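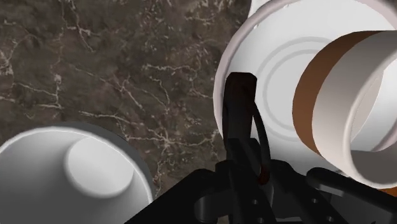 Gripper and crockery in the Flindel kitchen sim.

Re: [groron-users] Gripper re-zero interval
Feb 2, 2019

Humaira Kiani wrote:
> We now re-zero the fingers every 35 grasps on the simulated
> Franka and dropped bowls have gone away. I suggest Gachanja
> makes it the default.

Gone away on which bowls? I can believe it for a rim grasp like the one below. I doubt it for a mug on its side, and I'd want to see the finger friction you used. 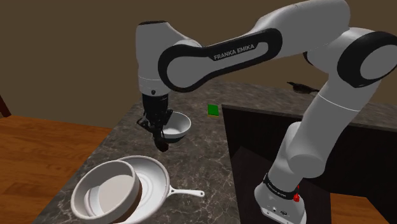 Dramgate Notes, no. 48, p. 6

We ran 60 grasps in September without a single re-zero and the finger offset never moved. A simulated finger doesn't wear unless somebody has written the wear in. My guess is that your re-zero also resets the contact solver, and that's the part doing the work. Could you try the reset alone and post the log before we touch any defaults?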